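Filed under: Good Practice

New handling rules for gripper sessions

Version 2 of the Fakton handling rules takes effect on 2023-03-19. It replaces the sheet posted in the Holtdale workroom and covers both hand-held grippers and arm-mounted ones. Raili Mäkelä has the signed copy.

The main change is to the start position. Fingers must be fully open before they pass the rim of any container, and they stay open until the operator has picked a grasp point. Check finger pads for chips at the start of each shift and write what you find in the log, even if the pads are still usable.

Soft goods get their own section, written by Darcy Ouellet after 245 trial picks. Cloth is to be folded before it goes in. With a woven basket like this one, keep the fingertips off the cord walls and close on the cloth only. A loose flap beside the main bundle, as on the gray cloth, is allowed, but note it in the log. Stop after 9 failed grasps and reset. 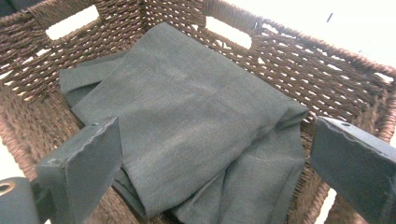
Questions: Elsa Niskanen, ext. 859 | © 2023 Fakton | Back to top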